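Pluvmont Rain Diary – README

Hello, and thank you for stopping by! This folder holds the Pluvmont rain diary, a record of daily rainfall kept in one back yard in the town of Pluvmont and typed up from a stack of paper notebooks over a good many evenings. If you like weather, gardens or old notebooks, I hope you'll find something in it to enjoy.
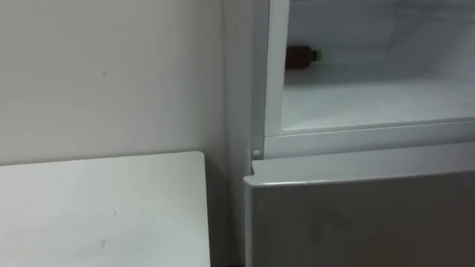
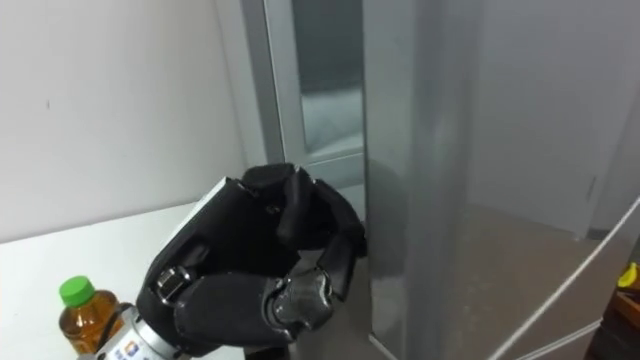
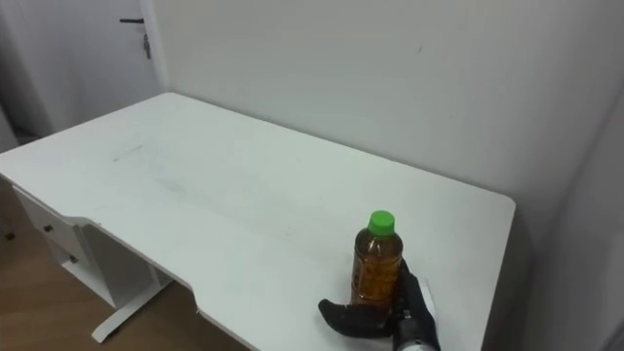 The diary began as a way of settling arguments about whether the tomatoes needed watering, and it grew from there. The gauge is a plain glass tube on a fence post, emptied every morning at 7 a.m. and written down before breakfast, which is a habit I'd recommend to anyone who has trouble getting going. Whatever fell overnight is counted on the day it was read, so if you are matching these numbers against a storm you remember, please check the day after as well.

What's in the folder

- daily.csv – the main table, one row per reading, 902 rows in all
- notes.txt – remarks copied from the margins of the notebooks, spelling left alone
- lamura.csv – 243 readings from a second gauge by the Lamura creek, on lower ground
- CHANGES.txt – what I fixed and when

Columns in daily.csv

- date: year, month, day, with dashes
- rain_mm: rainfall in millimeters, to one decimal place
- kind: rain, snow, hail, mixed, or blank
- flag: T for a trace, M for a missed reading, E for my best estimate

A trace means the glass was damp but there wasn't enough in it to read. I've entered those as 0.0 with a T beside them, so please don't throw them in with the truly dry days – in a slow month they tell you quite a lot. Missed readings are left empty. There are 6 of them, and all but one fall in the same November, when I had the flu and wasn't going out to the fence for anybody.

Snow gave me more trouble than everything else put together. In the first winter I measured its depth with a ruler, and only later did I learn to bring the tube inside, let it melt and read the water. Those early snow days carry an E. I have gone back and forth on whether to drop them, and for now they stay.

The Lamura gauge is the Sida model, a wide plastic one that's easy to read but tips over in a strong wind. It usually catches a little more than the glass tube. I haven't tried to adjust one to match the other, and I'd be glad to hear from anyone who knows how that's properly done.

Using the diary

Please do! It's free for school projects, garden clubs, charts for the kitchen wall or anything else you like. A mention of the Pluvmont rain diary would be kind. It is one yard and one pair of tired eyes, so I wouldn't lean on it for drainage plans or insurance claims.

If a number looks odd, look in notes.txt first. The wettest morning has a whole paragraph to itself there, mostly about the cellar.

Related and recent

- Tănase Orchard frost dates
- First and last swallows, Pluvmont
- Lamura creek levels, spring only
- How to read a glass gauge without spilling it

Contact: use the message form on the Pluvmont rain diary page | © Pluvmont rain diary | Back to top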